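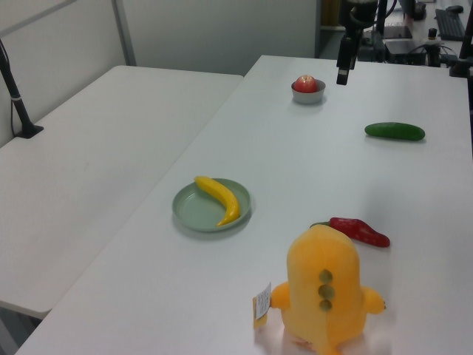

Siham Erraji
Course handout, session 2 — Can machines do chores yet?
May 24, 2021

Please read these notes before the session and bring your questions in writing. In March we spoke about factories, where the same part arrives at the same place all day. Today we speak about the kitchen table, and this is a harder subject than many students expect.

Consider the banana on the plate. For a person, to put it in the bowl with the apple is no work at all. For the arm it is a chain of decisions: where the banana is, how it curves, from which side to take it, how strongly to close the gripper. A cucumber is straighter but it can roll. A chili pepper is thin, and when it lies behind a plush toy, a camera on the toy's side sees only a part of it.

The toy is soft, and soft things change their shape when they are held. This makes them forgiving to grasp, but difficult to place exactly.

What we can say today

In our exercise with Boson, the arm had 30 attempts to move one piece of food to a bowl. It succeeded in 16. Two of the failures were dropped objects, and in the others the gripper closed on air or the attempt was stopped by hand. A typical attempt took roughly a minute. I do not call this bad, but I would not yet ask it to clear my table.

On the shop floor the answer is different. The Drirkcombe packing line, which we studied in March, handles 258 boxes in one shift — but all the boxes are the same size.

For next time

Choose one chore from your own home. Write down each step, also the ones you do without thinking. Mark the steps where you use touch and not your eyes. One page is enough.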